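Store Flatware Upright, and Stop Sorting It

The flatware drawer is a poor use of space. A standard insert takes up 15 inches of drawer width, collects crumbs in every slot, and requires each piece to be sorted by type after each wash. For a household that owns 30 pieces or fewer, an upright container on the table does the same job with less handling.

My own kitchen in Flerkidside has 28 pieces and one shallow drawer. The drawer now holds towels. Forks, spoons and knives go into a cup, handles down, and the cup stays where people eat. Bowls remain bowls. A utensil left leaning across one has a high center of gravity and a short contact line, and it will slide when the table is bumped. 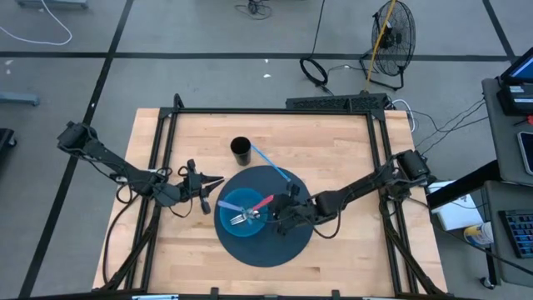 Dorero, replying to an earlier version of this piece on the Distetance board, objected that a bowl is easier to reach into than a cup, and that colored handles make sorting unnecessary in either one. The second point is correct. A red handle and a lavender handle can be told apart at a glance, and matched sets give up that advantage for looks. The first point holds only while the bowl contains a few pieces. Past that, the handles cross and lifting one moves the others.

The cup should be heavy, straight-sided and a little over half the height of the longest fork. A narrow base will tip. Wash it as often as the flatware, as water collects at the bottom. Knives with a real edge belong elsewhere, preferably in a block.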